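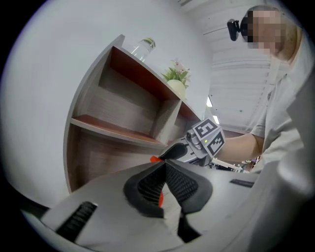
Everyone's passing around the Skundeck post about hand-held grippers being "the safe way" to teach robots. No arm, no motors swinging around, just a person holding the tool. I have notes.

I spent most of May collecting shelf and tabletop demos with a pair of these. The fault I want to talk about never made it into anybody's slides.

The left finger was slipping on its mount. A tiny amount, under load only. Close it on air and it looked perfect. Close it on a jar and the tip walked sideways by 2 mm.

You'd think the marker cube would catch that. The cube rides on the body of the gripper. It tells you where the body is. It has no idea what a fingertip is up to.

So the logs said everything was fine. Green LED, clean tracking, every take marked good. We kept going.

We found it at episode 1516, when a glass went off the edge of a shelf during what the log calls a successful grasp. It's still in there as a success. I checked.

The set had a little over 2000 episodes by then. How many were bad? Can't say. The slip depends on what you're holding and how hard you squeeze, and we weren't recording force.

Plisum support told us to recalibrate. We did, 3 times. Passed every time, of course. The calibration routine closes the fingers on nothing.

The fix was a screw and a dab of thread locker. Took less time than writing the ticket.

Now the part that bugs me. A person feels the jar start to go and corrects without thinking. The policy trained on it gets the correction and none of the feeling. Put that on a real arm next to someone's face and tell me again how safe the method was.

Gallardo's answer is "more data washes it out." Maybe! I'd like to see the test. Noise washes out. A finger that always leans the same way under load is a bias, and more of it is just more of it.

What I want: a loaded check at the start of each session. Grip a block of known width, compare, log the number. Barerard says it's on their list. It was on their list when I asked last time too.

If you're using the same mount, go squeeze something solid and watch the tips. Don't go by the light.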